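The Road to Nirkham

Gertraud Ortner had 89 miles left to drive and a cake on the passenger seat. She had put the belt around it, because the box slid every time she braked, and then the car had stopped beeping at her too.

The cake was for Urs Kälin. He was her brother-in-law, or had been, and he was turning eighty. She hadn't seen him since December, when they stood in the kitchen at her sister's house and divided up the plates. He took the blue ones. She had wanted the blue ones and didn't say so.

Selina called when she was just past Ravport.

"Did you bring the plates up with him yet?"

"I'm still on the road."

"You could turn around, Mom."

"I have a cake," Gertraud said.

She hung up and turned the radio down. The road was wide here and the trees came up thick along it, so that she drove out of the shade and into the sun and back into the shade again. Her sister used to close her eyes on this part. She said the flicker gave her a headache, and then she would talk the whole way with her eyes shut, about the neighbors, about what she would plant.

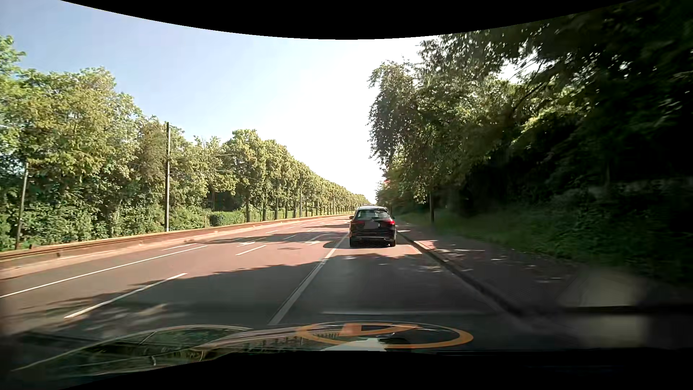 A dark SUV had been ahead of her for a while. She didn't try to pass it. It kept a steady speed and she kept the same one, and after some miles she began to feel that they were going to the same place. She decided that the driver was a man with a cake of his own. Chocolate, probably. Urs didn't like chocolate.

At the Nirkham exit she put on her blinker. The SUV went straight on, and she was a little sorry – she had gotten used to it.

Urs was out on the porch in a clean shirt. He had set the table behind him, with a cloth and two forks and two of the blue plates.

"You made good time," he said.

"There was no traffic. One car."

He took the box from her and looked inside. One corner of the cake had gone soft against the cardboard. He cut that piece first and kept it for himself.

They ate without saying much. When she had finished, he carried the plates in and she heard the water run. He came back with a carton that used to hold canned peaches and put it down by her chair. The rest of the blue plates were in it, wrapped in newspaper.

"The two in the sink are still wet," he said. "You'll have to wait for those."

Gertraud said she could wait, and moved her chair into the shade.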